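Duvcombe Community Help > Games and Consoles > Competitive Play

Our local Stistden league is losing teams, is it the format or us?

Posted by brackenfoot, October 2019

Hi all, long-time reader and very occasional poster. I help run a small Stistden league out of Duvcombe (online mostly, with a get-together at the end of each season) and I'm after some advice from anyone who has kept one of these going for longer than we have.

For those who don't play it, Stistden is a team shooter, four a side, where you fight over relays on the map and the last team holding one takes the round. It's brilliant to play and a bit of a pig to organise. Our first season was great! We had more teams than we knew what to do with, people were up late arguing about drafts, and the chat channel never stopped. Season two was fine. Season three we're down to 7 teams, and two of those have warned me they might not see it out.

The way we do it at the moment is a straight league, everyone plays everyone twice, best of five, with points for a win and a bonus point for a clean sweep. Fixtures are left to the captains to arrange whenever suits them. I thought that was the kind way to do it, but matches get pushed back and pushed back and then I've got a pile of them to squeeze in before the finals.

The other moan I keep hearing is about the relay timer. We changed it from the default to 50 seconds because one of the better teams said it made for a cleaner game. Now the newer players say they get shut out of rounds before they've worked out where they are.

So do I change the format, change the settings, or accept that people have drifted off to something newer? I don't want to rip it all up in the middle of a season if I can help it. There's no prize money to speak of, the winners get a mug.

------

mossy_kettle

Been there, got the mug. I ran a league on Mok for a good while before I moved over to Stistden, and what you've written could have been me, nearly word for word.

I'd leave the game settings for a minute and look at the fixtures first. Letting captains sort their own match times sounds lovely, and it works for the two or three teams who are keen as mustard and would play every night if you let them. Everyone else puts it off. Then they feel guilty about putting it off, then they stop reading the channel, and that's your team gone. They never got round to falling out with the game at all, they just got behind with it.

What worked for us was a set evening. Same night, same start time, every match in the round played at once, and if you couldn't make it you had one postponement to use in the season. I was braced for complaints and we did get a few (one captain wrote me an absolute essay) but the number of matches that got played on time shot up, and the chat came back to life because everyone was finishing at the same moment and wanted to crow about it.

As for playing everyone twice, I'd drop that. If you're bottom after the first half, the second half is just the same beatings in a different order. Look at a Swiss format, where after each round you get paired with a team on a similar record to yours. It's less scary to set up than it sounds! You can do it on paper with a small league. Weak teams end up playing each other, they win a few, and they come back. The strong ones get tighter matches, so they stop swanning about.

On the timer, put it back to the default. Your top team will grumble and then win anyway.

One more thing, have a page for the league that isn't the chat. Ours had the table, the rules, who was playing whom, and whatever daft photos people sent in. New players want to have a nose about before they say hello, and scrolling back through weeks of in-jokes puts them right off.

------

prallus_or_bust

game is dying mate. everyone's on Prallus now. matchmaking is quicker and you don't need to know three other people. I'd just move the league over and keep the name

(edit: ok, people have pointed out you can't do custom lobbies on Prallus yet so maybe wait)

------

tin_otter

I don't agree that it's dying, for what it's worth. I had a look at our own club's numbers before replying. We had 396 matches reported last season and 358 this season, and we lost a whole division in between, so that's hardly falling off a cliff. People who like Stistden really like it. I think they'll stick with a league if turning up is easy and they aren't getting flattened every time.

I'm with mossy_kettle on the set evening, but I'd be gentler about changing over in the middle of a season. Captains signed up for one set of rules, and if you swap them halfway the team at the top will feel robbed, even if they'd have won regardless. Here's what I'd do in your shoes.

Now, this season:

- Keep the table as it is and finish the first half of the fixtures.

- Ask the captains whether they'd be happy to call it there and go straight to the finals. I bet most of them say yes, and quickly.

- Put the relay timer back for anything that doesn't affect the finals places, and see how it feels. 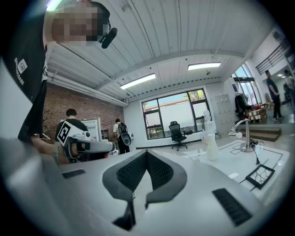 Next season:

- Set evening, as above. Pick it with a vote so that it isn't your fault.

- Best of three until the finals. Best of five is a long night if you're two down and have work in the morning.

- Let teams carry a couple of spare players, and let a spare turn out for another side if they're short. We were strict about this for ages and all we got for it was forfeits.

- Run a beginners' night before the season opens, with teams drawn at random. We picked up a whole new side from ours, and they're a menace now.

Don't be too proud to write to the teams that left, either. I did that last year, a short message asking what would have kept them in. A few didn't reply, one was quite rude, and the rest told me the start times were too late for them. I'd spent weeks fiddling with the map list!

------

brackenfoot

Thank you both (and you, prallus_or_bust, sort of). I've put the early finish to the captains and had yeses from all but one so far, and the last one is on holiday. The timer is going back tonight. I'm going to read up on Swiss pairings over the weekend, and if I get stuck I'll start a new thread for it so this one doesn't wander off.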